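From: Marina Lazaridis
To: Flarkau household list
Date: 2025-02-09
Subject: Re: wire baskets, and what do you all do with your tumblers?

Evanthia Tsoukalas wrote:

> Hi all, I've finally had it with the cabinet over my sink. Every
> time I open it a travel cup comes down on my head. I'm thinking of
> getting a couple of wire mesh baskets and just standing all the cups
> in them on the counter, but my sister says the mesh gets greasy and
> you can never clean it. Has anybody lived with one for a while? Also,
> does anyone have a way to keep straws with the right lids? I have
> a whole drawer of orphans.
>
> Evanthia

Hi Evanthia, and hello to everyone I haven't written to since the big canning argument!

Your sister is half right. I've had mesh baskets going for years now and the greasy part is all about where you put them. The one I kept next to the stove was awful by the end of its first winter, sort of furry, and I took it outside in September and went at it with a bottle brush and dish soap and never got it back to where it was. It holds clothespins now. The ones that live away from the stove get a rinse in the tub when I think of it, then I turn them upside down on a towel, and they're fine. If your counter is right by the burners I'd go with something solid, or put the basket on the other side of the room.

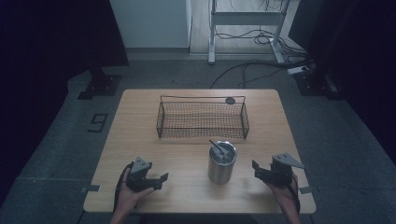 My cups used to be all over the house, so last year I started doing everything on the table first, before anything goes into a cabinet. I pull out every cup, every lid, every straw, and I match them up, and only then do I decide what gets a spot. It's boring but it does work, and you can do it with the radio on. The kind of basket I'd go for is a rectangular one with a looped handle like the one behind that steel tumbler, with thin wire and a fine grid. I've had the other sort, with the wide gaps, and straws slide right out of the bottom and go under the fridge. The handle matters more than you'd think too! You can carry the whole lot over to the sink in one go instead of making 2 trips with cups under your chin. Do check that the handle doesn't get in the way of your tallest cup, though. I measured the basket and forgot the handle the first time, and I had to take everything out sideways.

As for the straws, I gave up on the drawer completely. Once a cup is clean and bone dry, the lid goes on loose and the straw goes back through the lid, and that's how it gets put away. It takes up more room, I know, and Halfdan Ingvarsson will write in to say that lids should never be stored on cups (hi Halfdan). He does have a point if there's any damp left inside. I had one go musty on me and no amount of baking soda would fix it. So, loose lid, never screwed or pressed down tight, and I leave mine out overnight before any of that happens. For the orphans, try each one in each lid once, and whatever doesn't fit by the end of the evening goes. Kazimiera Stępień uses hers to hold up seedlings, if you feel bad throwing them out.

About the number of cups. I had 16 when I started. Sixteen, for two people and a kid who only drinks out of the green one! Six made the cut and I haven't missed a single one of the others, except a Setura mug with a chipped bottom that I was sentimental about, and Arash Golestani has that on his desk now with pens in it, so I can visit.

One more thing before I go start dinner. Put something under the basket if your counter scratches. I cut up an old Dular shelf liner, the rubbery kind, and a piece of that underneath stops the sliding as well as the marks. It washes fine in the sink.

Let us know what you end up getting, and measure that cabinet before you give up on it altogether. If you took the upper shelf out, you might get a basket in there and have your counter back. And does anybody on here have a good way of cleaning the little rubber ring inside a lid? I've been using a toothpick and I'm pretty sure I nicked one last week.

Marina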